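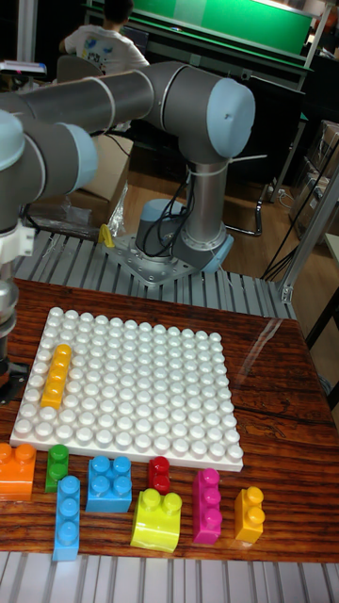 Brick bench, yellow 1x4 on the plate and the rest still on the table.

December 4, 2018

Okay, brick bench notes before I forget all of it. Mortimer wants something he can paste into the Ganex summary, so I'll try to keep the grumbling to the bottom half of the page.

The question we keep getting from the Ganex people is whether an arm can tidy a kid's room yet, or sort a parts tray at the end of a shift, which to me is pretty much the same job with worse lighting. My answer in November was "no, but ask me again." My answer now is "a little bit of it, slowly, if you set the table first." I know that's a mushy answer! But I've come around to thinking the bricks are a decent stand-in for chores. You have to find the thing, grab it the right way up, and then put it somewhere with a bit of force and a bit of care, and that covers the silverware drawer and most of what goes on at the packing bench too.

Settings for whoever picks this up next: closing force is down to 425 in the Entili panel (no idea what the units are, the manual just says "counts"), and the approach speed is 9. Please don't touch the approach speed. I spent most of a morning on it and I would like that morning to have meant something.
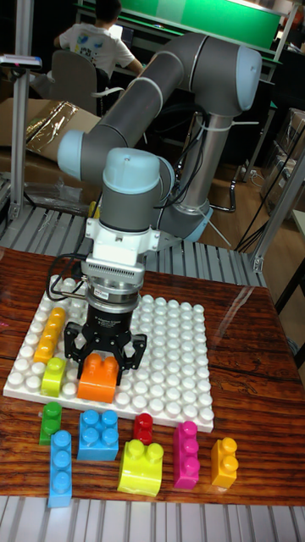
The pressing is what I find hardest to explain to visitors. A person feels the studs line up and wiggles the brick a little without thinking about it. The arm has to be told what wiggling is. Tadeo wrote a small spiral search for it, where the gripper makes tiny circles while pushing down, and I like it a lot, although it does look like somebody trying to put out a cigarette. His other idea is to watch the force during the push and back off the moment it climbs too early. We should try both on the same brick before we argue about it any more (I'm on team spiral, for the record).

Grasping depends so much on how the piece is lying. Studs up is the friendly case. Anything standing on its side needs a decision first – pick it up as is and turn it in the air, or knock it over and start again? My four-year-old niece would knock it over. I'm leaning her way, and Mortimer thinks that's cheating. The sloped pieces are their own headache, as the fingers want to slide up the curve. Esen has softer pads in their catalog and I've put in a request for 2 sets.
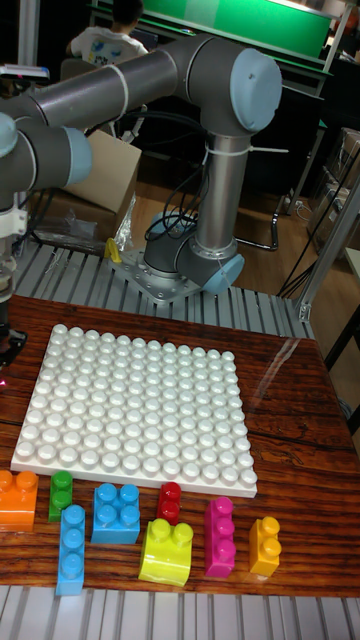 Which gets me back to the layout question. If we spread everything out nicely along the front, a fair person will say we did half the chore ourselves. Real toys come in a heap. I'd like the next round to start from a dumped bucket, with pieces on top of each other, and I'd like us to write down every time a human hand goes in to help. Cledura claims around 2,000 cycles on a set of finger joints before service, so we can afford to be wrong a lot.

For the summary, Mortimer, I'd put it this way: shop-floor kitting with known parts in known spots, yes, worth a pilot. Bedroom floor, no. Dishwasher, please stop asking me about the dishwasher.

To do: look at the glare on the tabletop, it can't be helping the vision side, maybe a matte mat would do it. Ask Tadeo where the spiral code lives now. Relabel the Entili presets, three of them are called "test".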